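Van Hecke Opens Its Automation Workshop to Building Managers

For release 5/3/26

Van Hecke will hold an open day at its Tristen workshop this spring, giving building managers, locksmiths and school officials a close view of the robot stations the company is developing for key rooms and storage offices.

The event follows a smaller preview in December, which drew 42 guests. Van Hecke has set aside 100 places this time, and admission is free with registration.

Visitors will be able to watch sorting and hanging tasks at each station and speak with the engineers who program them. One station is devoted to keys, which tangle easily and are hard for a machine to pick up one at a time. 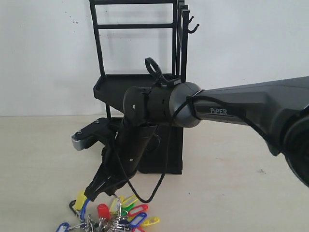

A PiPER robot arm over a pile of tagged keys, with a black metal rack behind it.

"Many of our customers look after hundreds of keys and still sort them by hand," said Wilma Van Damme, director of the Ditus program at Van Hecke. "We want them to see the work up close, including the parts that remain difficult, and to tell us what would help in their own buildings."

The Ditus program was set up jointly with Jetard, a supplier of storage equipment. Its test collection now holds 205 keys. Staff from both companies will be present throughout the open day.

Each tour lasts 28 minutes and is limited to small groups. Guests are asked to register in advance through the Van Hecke visitor office, which will confirm a start time and send directions to the workshop. Members of the press may request a separate interview when registering.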